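Dec 11, 2008

Back at the bench after far too long away, and what a pleasure it is to have the soldering iron warm again! The Wandeck tuner is still humming, and I spent most of the morning convinced it was the big filter capacitor (I had been convinced of that since July, to be fair). Swapped in one of the Thambiah ones from the drawer, let it come up slowly, and the hum was exactly as before. Oh well, it needed a fresh one anyway.

After lunch I went at the ground wiring. Lifted the chassis strap at the 2 end and the hum dropped by a good half. Readings for the book: plate supply 109 volts, dial lamp fine, coil winding 1358 ohms cold. Somebody wrote 3000 in the margin of the Fillau service sheet and I cannot for the life of me see what it refers to, so if it was you, please come and tell me.

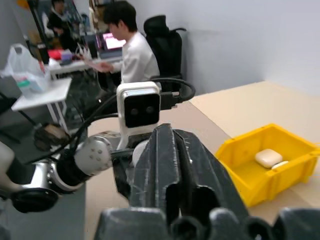
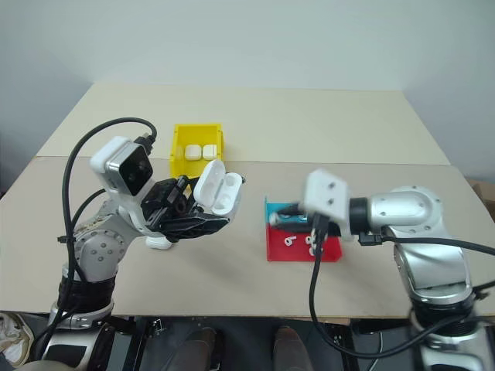
Tabletop, two views. Yellow bin and red tray in the second.

Still to do: a proper star ground, clean the band switch (the Dronier spray, please, and only a little of it), and find the missing knob. I'd dearly like to hear a whole evening concert on this set before the year is out.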